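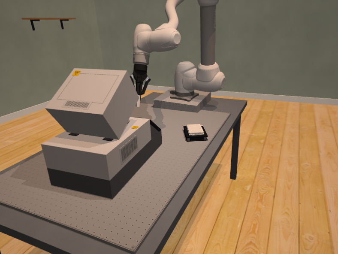
A simulator will always tell you that your gripper works, one reader wrote to us in April, and the only question is how long you have to leave it running before it does. The letter was a reply to our short notice about Trikis, the plate-handling trial at Stamthorpe, and it was less polite further down. I took it with me when I went to talk to the engineer in charge of the comparison, and read that line out before I had my coat off.

"I'd sign that," the engineer said. "I might change 'always'."

Trikis sets out to compare two grippers for one dull job: taking a microplate from a holder, putting it into a bench instrument with a lid, and bringing it back again. One gripper comes from Estadier, the other from Insaurralde. Both are being tried on the same model of arm over the same perforated table, and so far nearly all of it has taken place on a computer. The headline number in the Stamthorpe report is 2,706 simulated runs. It appears on the first page and again in the summary, and I wanted to know what it was doing there.

"It's there because people like a big number on the first page," the engineer said. "I argued for putting it in the appendix. You can do that many runs over a weekend if nothing crashes. It says we own a decent computer."

So what does it say about the grippers?

"Less than you'd hope. It says where they can get to. I trust it on that. If the fingers foul the lid in the model, they'll foul the lid on the bench, because the lid is the size it is. The lid tilts up and back and takes a lot of room with it, and the wrist has to come in over the body of the instrument at an angle that leaves you very little to play with. We threw out a whole family of approaches on those grounds and I don't expect to see any of them again."

And holding the plate?

There was a pause here. "Holding the plate is where I'd stop reading, if I were you."

The trouble, as it was put to me, is friction. The simulator needs a number for how well a fingertip grips a plastic edge, and somebody has to type that number in. Stamthorpe took its first value from the notes that came with the Insaurralde fingers, used it for both grippers, and got a result in which Insaurralde came out well ahead. Then the value was changed a little and Estadier came out ahead. I asked whether both results were in the report. They are, on facing pages, which I will give them credit for. The summary mentions only the first.

"That was a mistake," the engineer said. "It'll be put right in the next version. I've asked twice."

I asked about squeeze force too, as both makers talk about it a great deal. The answer was that the model plate is a rigid block and doesn't bow. A real one does. Squeeze a real plate too hard across its long sides and the middle lifts, and then whatever is in the wells is your problem. None of the 2,706 runs could have failed in that way. The ways they could fail were dropping it, missing it, hitting something, or running out of time, and the time limit was generous enough that only a very lost arm would reach it.

"We had 339 failures overall. I've watched most of them back. A good share are the same failure, the plate catching on the lip of the holder because the fingers came down a touch crooked. You could fix that with a better holder and never touch the gripper. I said so at the time and it made me unpopular, as we'd already been paid to compare grippers."

I wondered whether a comparison that can be settled by changing the holder is a comparison of grippers at all.

"It's a comparison of grippers with that holder. Most people buying one will have a holder they're stuck with. But no, I take the point. The Estadier fingers are longer and thinner, and they suit a crowded table. The Insaurralde ones are stubby and want space. Turn the holder round and the order might swap. We had it square to the table in some layouts and turned at an angle in others, and the angle made more difference than I was comfortable with."

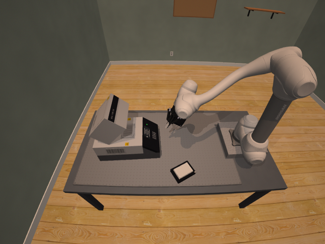 Surely the arm matters more than whatever is bolted to the end of it, a second reader suggested, and anyone comparing fingertips with a six-figure budget has started at the wrong end. I put that one across the table as well, leaving out the remark about budgets, which is wrong in any case.

"It's half right. A sloppy arm will make a good gripper look bad. In the simulator the arm goes exactly where it's told, every time, unless you add some error on purpose. We added some. Was it the right amount? I don't know. I picked a figure that looked sensible and I'd be lying if I told you it came from a measurement."

Cameras came up at this point, because the reader had asked about those too. For most of the runs the software was simply handed the plate's position, as if by an oracle. Only the last 500 used a simulated camera to find it, and the success rate went down for both grippers. The lighting in those was one fixed arrangement, with the arm's own shadow lying across the work surface, and nobody had yet moved the lamp. A pale plate on a black holder is also about as kind a target as one could ask for. The engineer agreed with all of this more readily than I had expected, and added a complaint of their own, that the instrument's glossy control panel ought to throw reflections at a real camera and hardly bothers the simulated one.

What I couldn't get was a date for the bench trial. There is a real arm at Stamthorpe and both grippers are in the building, still with their delivery notes. The plan is for 2 operators to run each gripper through a shortened list of moves, swapping halfway, with ordinary plates full of coloured water so that spills can be seen. That sounds to me like a better test than anything in the report, and it would fit in an afternoon or two. I asked why it hadn't come first.

"Money for the simulator arrived first," the engineer said. "And people upstairs liked the pictures. I'm not going to pretend there was a deep reason."

Would the engineer buy either gripper today, on the evidence so far?

"I'd borrow both. Estadier lends them out if you're persistent. Ask for the spare fingertips as well, because the pads come off."

The revised report is due once the summary has been corrected. Until then the version in circulation still recommends the Insaurralde, and readers who have a copy should turn to the facing pages in the middle and look at the friction value printed under each table.

Published 2021-09-25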